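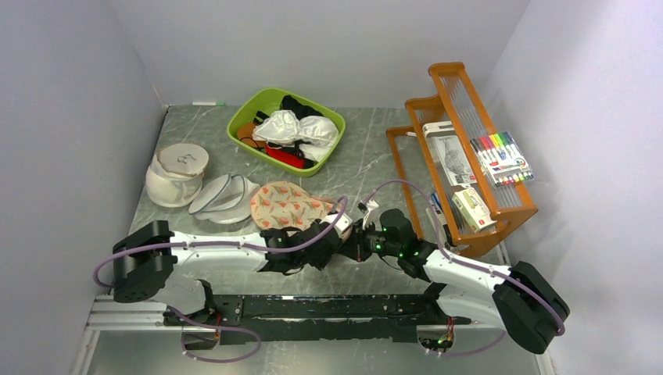
Page 13

Automatisation des tâches courantes
Support de cours, séance 3, salle 404

3.1 Ranger un plan de travail : où en est-on ?

Le rangement est un bon cas d'étude. Un enfant sait le faire, et la plupart des systèmes à deux bras y arrivent encore mal. Il faut prendre des objets mélangés, décider où va chacun et les poser sans abîmer le reste. Dans notre exemple, une bassine en plastique vert contient déjà du tissu blanc froissé et d'autres affaires, et un petit meuble en bois porte des feutres dans leur emballage.

Trois difficultés à distinguer :

Les objets souples. Un tissu n'a pas de forme fixe. Le point de saisie calculé au départ n'est plus valable dès que la matière bouge. Une pochette en tissu à motifs et une boîte en carton ne demandent pas la même stratégie.

Les occultations. Dans une bassine pleine, une pièce en recouvre une autre. La vision ne donne qu'un contour partiel et l'estimation de la masse devient peu fiable.

La coordination. Deux pinces qui travaillent à quelques centimètres l'une de l'autre doivent partager le même espace. Le planificateur Kuo, vu en avril, traite ce problème par réservation de volumes ; il est sûr mais lent.

3.2 Ordres de grandeur

Essais de l'atelier de Collirham, 600 prises au total. Les échecs concernent surtout le textile : presque 3 sur 10. Les objets rigides isolés passent bien. Le temps de cycle reste très supérieur à celui d'une personne.

Sur une ligne comme celle de Plovovetti, où les pièces arrivent orientées et séparées, la question est réglée depuis longtemps. À domicile, rien n'est orienté ni séparé.

3.3 À préparer

Lire la note Gurnton sur la saisie des matériaux souples, sections 1 et 2. Relever sur la photo en tête de page deux objets qu'une ventouse pourrait prendre et deux qui exigent une pince. Justifier en quelques lignes. La correction se fera au début de la séance 4.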